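Student Project Report: Automatic Sorting at the Gollside Returns Office
Course: Work and Technology, group 3

Our group visited the Gollside office of Drakeo, a company that handles returned goods for small web shops. We went there on 2 afternoons in June. We wanted to learn how the work of the employees changed when a robot arm took over a part of the sorting.

Before the robot, each worker opened the parcels, sorted the items and typed the codes alone. Now the workers open the parcels and the robot moves the items to the trays. It handles mixed small goods - mugs, pens, boxes - and this mix is the difficult part. On the Friday of our visit the station received 162 items. 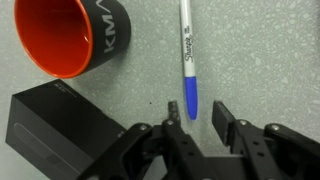

Did anyone lose their job because of the robot? The company told us that all workers stayed, but two of them moved to the Listthorpe warehouse and have a longer way to work.

We asked the workers to fill in a short form. Most wrote that their wrists hurt less at the end of the shift. Some wrote that the day feels longer, because they used to talk over the sorting table and now they stand at separate stations. One worker wrote that she misses deciding herself where a thing belongs.

There is also a new task. When the robot stops, a worker must clear it and start it again. The training for this took 30 minutes and the pay did not change. We think this is not fair, and the Pitkänen model from our course also says that new responsibility should be visible in the salary.

Our study is small and we saw only the day shift. The form we used is in the appendix.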